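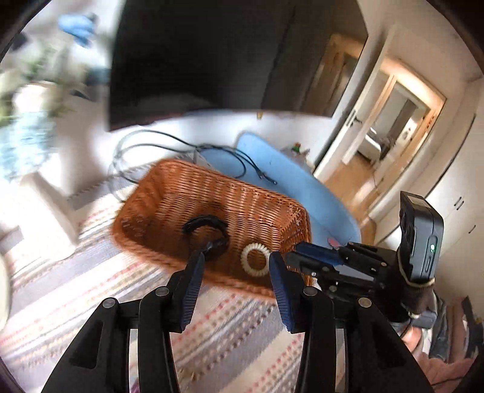

Pinza manual Stirnum de dos dedos

Inicio > Captura y manipulación > Pinzas manuales

Referencia: Stirnum, versión con almohadillas azules
Fabricante: Rustora
Disponibilidad: en existencias
Venta: por unidad o por pareja

La Stirnum es una pinza de mano para grabar demostraciones de manipulación sin brazo robótico. El operador la sujeta, abre y cierra los dedos con el gatillo y trabaja sobre objetos corrientes en una casa, un taller o un almacén. Los dedos son los mismos que monta la versión para brazo, de modo que lo grabado a mano y lo ejecutado por el robot comparten geometría de contacto.

Se puede usar una sola o dos a la vez, una en cada mano. Para tareas de ordenar, doblar o pasar piezas de un recipiente a otro recomendamos la pareja.

Características

Tipo: dos dedos, apertura simétrica por barras paralelas
Color del cuerpo: negro
Almohadillas: azul oscuro, estriadas, intercambiables
Peso sin cámara: 400 g
Longitud del cable de datos: 300 cm
Accionamiento: gatillo mecánico, sin motor
Garantía: 2 años

Qué hemos probado

Antes de incorporarla al catálogo la comparamos con la Ranjbar, que vendemos desde hace tiempo y que lleva dedos lisos de goma. La prueba la preparó Smaranda Neagu y la hicieron ella y Afshin Ebrahimi en una vivienda, con muebles, alfombra y la luz que había. Una de las tareas consistía en sacar objetos pequeños de una cesta de mimbre: un aro negro brillante y una goma de pelo en espiral de color crema, entre otros.

La cesta resultó más útil de lo previsto. El borde trenzado es grueso y obliga a entrar con los dedos bastante verticales. Con la Ranjbar, que tiene la punta más ancha, había que inclinar la muñeca y el dedo exterior rozaba el mimbre en muchos intentos. La Stirnum entra mejor. Con la goma en espiral, las estrías de la almohadilla encajan entre las vueltas y el agarre no se desliza al levantar.

Con el aro negro la diferencia es menor. Es una pieza curva y lisa, y las dos pinzas la cogen bien si se aborda de lado - de frente, las dos tienden a empujarla contra la pared de la cesta. Si sus objetos son sobre todo rígidos y lisos, la Ranjbar sigue siendo una opción razonable y cuesta menos.

En cada modelo grabamos 300 intentos. Los registros completos, incluidos los fallidos, se envían a quien los pida.

Observaciones de uso

El gatillo viene duro de fábrica. Se ablanda con el uso, pero conviene aflojar un cuarto de vuelta el tornillo de tensión antes de la primera sesión larga. Setareh Pakzad, que tiene la mano pequeña, prefiere la empuñadura corta, que se pide aparte.

Al trabajar con dos pinzas en un recipiente estrecho, las barras exteriores pueden tocarse. No se dañan, pero el golpe se nota en la señal de posición. Lo más cómodo es que una mano sujete el recipiente por un extremo y la otra entre a por el objeto.

Las almohadillas recogen pelusa de alfombras y tejidos. Se limpian con un paño humedecido en agua. No use alcohol, endurece el material y las estrías acaban agrietándose.

Revise los tornillos de las articulaciones cada cierto tiempo. Son pequeños y, si uno se afloja, el dedo empieza a tener juego lateral antes de que se vea nada.

Compatibilidad

El soporte superior admite la mayoría de las cámaras compactas de gran angular. Para el controlador Stellano hace falta el adaptador de la segunda serie; el de la primera entra en el conector, pero no transmite la apertura de los dedos. Las pinzas Ranjbar y Stirnum pueden mezclarse en una misma grabación, aunque hay que calibrarlas por separado.

Contenido de la caja

Pinza montada
Juego de almohadillas de repuesto
Cable de datos
Llave para los tornillos de articulación
Hoja de calibración

La cámara y la correa de muñeca no están incluidas.

Consultas técnicas: Yichen Lü, departamento de producto. Para préstamos de evaluación, indique en el formulario si necesita una unidad o la pareja y con qué controlador va a trabajar.

Ficha revisada el 4 de abril de 2023. La próxima serie de almohadillas, con estría más fina, está prevista para septiembre.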